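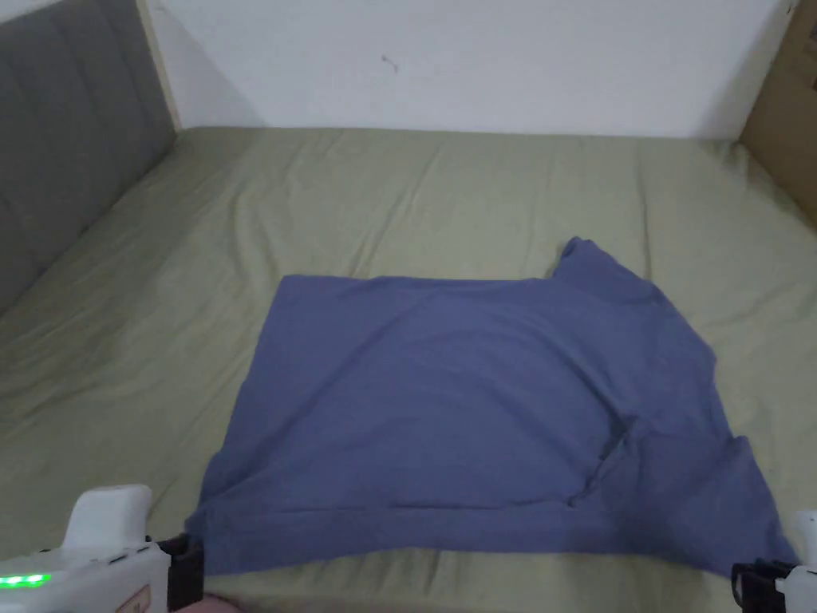

A blue T-shirt laid out sideways on the bed, ready for folding.

Household Skills, Unit 7: Folding a T-Shirt on a Bed

Welcome back! Today is one of my favorite units, and I know how that sounds. A T-shirt is a wonderful thing to learn on – soft, forgiving, and you all own one. Please bring a cotton shirt to practice with, plus one in a slippery knit if you have it.

Why a bed?
A bed gives you room to spread the whole shirt, sleeves and all, and you can walk to the other side when you need a better reach. The drawback is that a mattress gives under your hands, so press lightly and smooth with flat palms. Pull the sheet reasonably tight first. It doesn't have to be perfect, and a few creases in it won't hurt your fold.

Terms we will use
Body: the big panel between the shoulders and the hem.
Hem: the stitched bottom edge.
Neckline: the ribbed band at the collar.
Fold line: where you want the crease to go, which may take a couple of tries to find. 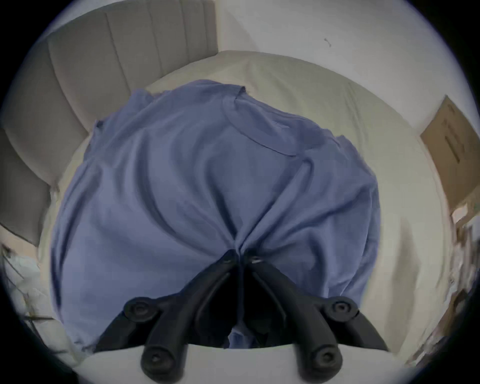
By Seema Dixit
11 Mar 2025

Look at how far the wrinkles travel when fabric is gathered at one point. They run from the pinch right up toward the shoulders! Cotton jersey does this beautifully, and you can use it. Lift a little, let go, and sweep outward from the middle.

The Druletti fold, step by step
1. Lay the shirt face down with the neckline away from you.
2. Take both corners of the hem and draw them gently apart until the edge is straight.
3. Fold one side in toward the center, then turn the sleeve back so it lies along the body.
4. Repeat on the other side. Check that the two long edges are parallel.
5. Bring the hem up to just below the neckline, then fold once more.

Go slowly on step 2. A straight hem makes every later fold easier, and it feels great when it lands.

For practice
Fold the same shirt 14 times before our next meeting and keep the last one folded to bring in. Try the slippery knit too – it's harder, and really fun once you get it. The reading is Sachdeva, page 251, on sleeves.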